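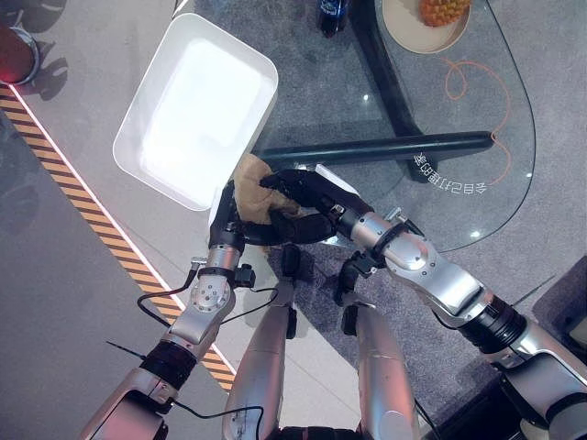 Fadwa Kamel told me in May that she would believe in the robot the day it noticed a sticky patch. She has wiped tables for 14 years, the last 11 of them in the lunchroom on the second floor at Ziółkowski, and she was the first person there to be asked what she thought of having a machine do it. She was asked once, in a hallway, by a man who was on his way to another meeting.

I want to argue for asking her more often. I am not against the robot. I have worked in building services for most of my adult life, first on the floor and then writing schedules for other people on the floor, and I can say that wiping tables is not a job many of us would fight to keep. It is hard on the shoulder and the wrist. You do the same motion all day, mostly bent over, and the pay is low because people who have never done it think it is easy.

It looks easy. You pick up the tray, you move the cup, you wipe, you put things back. Watching a humanoid do it is a good way to learn how many steps are in there. One hand has to hold the tray while the other has the cloth. The cloth is soft and never has the same shape twice. A glass top is worse than a painted one, because glass shows every streak and also reflects the lights. A person handles all of that without thinking, and after enough years the person also stops being given credit for it.

Most of the talk about automation at work is about the number of jobs. It is a fair question and I will get to it. But the number is usually settled by somebody in finance before the machine arrives. What gets settled afterward, and often badly, is what the remaining jobs are made of.

Take the plan at Ziółkowski as it was first written. The robot would wipe the tables in the lunchroom and the two lounges. The cleaners would "support" it. I asked what support meant and was given a list: clear the tables of anything the machine couldn't handle, rinse and hand out cloths, keep the floor free, check the result, and call the vendor when it stopped. In other words the cleaner would do everything except the part with a name. She would also be the one blamed when a table was dirty at noon.

I have seen this before with floor scrubbers. The first ones we leased at Dement were sold as saving one position per shift. They did clean a hallway faster than a person with a mop. But someone had to move the chairs, fill the tank, empty the tank, and get the corners by hand. The position was cut anyway. The corners then belonged to whoever was left, on top of what they already had, and the schedule still showed the scrubber's time as the time the job took. It was two years before anyone fixed that schedule, and I am sorry to say I was one of the people who could have fixed it sooner.

So my first point is a dull one. Count the work around the machine as work. Put it on the schedule with minutes next to it. If a cleaner spends part of the morning getting tables ready for a robot, write that down and pay for it, and give it a decent title if the company cares about titles.

My second point is about who gets to teach the thing. Machines of this type are set up by engineers, and the engineers are generally good at what they do. They are usually not good at wiping tables. They start in the middle. Anyone who has done it for a living starts at the far edge and pulls toward herself, so the crumbs end up where she can catch them. She folds the cloth and turns it when one side is dirty. She knows that the rim of a round glass table collects more than the center does, since that is where the forearms and sleeves go. None of this is written in any manual I have read, and it's worth money to whoever is building the robot.
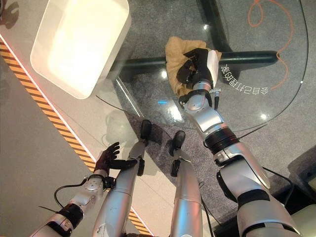

Valdemar Overgaard wrote to me, after reading a draft of this piece, that I was asking workers to train their own replacement and to feel good about it. He thinks the cleaners should keep what they know to themselves until there is a contract in front of them.

I have gone back and forth on that. He is right that knowledge handed over for free is gone. A cleaner who spends a week showing an engineer how she folds a cloth has given away something that took her years to work out, and under the usual arrangement she gets her hourly wage for it and a sandwich. If the machine is then sold to other buildings, she sees nothing from that either.

But keeping quiet is a weak position as well. The machine comes in regardless. It comes in worse, and the people who have to work next to it every day are the ones who pay for the poor setup. At Narnemcombe the cleaners refused to take part in the trial, and I understood why. The path was laid out without them. It ran past the one sink they all used, and for months they carried water the long way.

What I would ask for is simple enough to fit on a page. Pay a teaching rate for the hours spent on setup. When we finally got this at Dilturport, the four cleaners on the day shift each received a one-time payment of $2,000 in addition to a higher rate for those hours. It is not a fortune. It did change how they were spoken to. An engineer who is paying for advice tends to listen to it.

Then put in writing what happens to the hours the machine saves. This is where most agreements go soft. "Redeployed to higher-value tasks" is a phrase I have typed myself, and I knew when I typed it that there was no list of tasks behind it. There are plenty of real ones. In most buildings the vents don't get done. The chairs don't get done underneath. The refrigerators in the lunchrooms get done when somebody complains. If the saved hours go there, the building is cleaner and the crew stays whole. If they go into a cut, say so at the start, with dates, so people can make plans.

Now the jobs. I do not think a robot that wipes tables at the speed I have seen is about to empty anyone's payroll. A good cleaner would be done with the room and on the stairs by then. It will get faster, though, and I would not tell a person of 25 to count on table work for the next thirty years. I would tell her to get in early on the side of the work the machine depends on, and to insist that her employer call it skilled, because it is. Deciding whether a surface is clean is skilled. So is knowing which spill needs hot water and which one will set if you use it.

I would also ask managers to stand in the room for a full shift before signing anything. Most of them have seen a demonstration. A demonstration is run on a quiet day by people who want it to go well. A lunchroom at half past twelve has jackets on the chairs, a laptop charging across the walkway, soup, and someone who wants to talk to you while you work. That last part matters to more people than you would expect. Fadwa knows which of the night staff is diabetic and which one has a son in the hospital. It is in no job description and I don't suggest putting it in one. I only think that when you work out what a position costs, you should be aware it was being done.

The contract at Ziółkowski comes up for renewal soon, and the robot is part of it. The last draft I read had nine pages about the machine, covering service visits, spare parts and response times. The cleaning crew had one paragraph. I have sent it back with a request for more, and I have asked that Fadwa be in the room when it is discussed, on the clock.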